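Search this site Enter keywords Go

Keeping a desk clear at Trurkton
By the Workspace desk, April

The woman who looks after the shared desks at Trurkton has one rule for the end of the day, and it fits on a card. "Everything off the wood," she says. "Cups, chargers, paper. If it lives on the desk it gets sticky under it."

There are 38 desks on her floor, all with pale wood-grain tops. She chose them over white ones four years ago and has not regretted it. "White shows every pen mark. With a bit of grain you can work for a week before it looks tired. You still have to wipe it, though."

Wiping takes her 80 minutes if people have cleared up and most of a morning if they haven't. She goes along the grain with a damp cloth, then again with a dry one. Polish was given up early on. "It left a film, and paper stuck to it. Plain water does for most things — coffee needs a drop of soap."

She is less strict about what comes out during the day, as long as there is bare surface to work on.
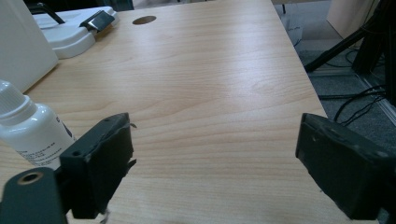

Pale wood grain, running across the top. 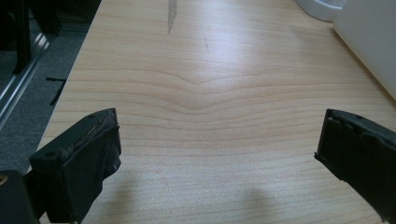

Not everyone agrees about the cloths. Gerard, asked about it later, said that damp was fine for the middle of a desk but that he kept water well away from the edges, where he had seen tops swell on desks at his last place. "Dry cloth there, every time," he said. He also thought twice a week was plenty.

She has heard this before and still does them daily. "He can do his own how he likes," she says. Desk 41 is his, and she leaves it alone.

Recent items
Kallholm shelving: putting it up on an uneven wall
Kanaan chairs after a year of use
Where to keep the spare chargers
Getting ink off a pale worktop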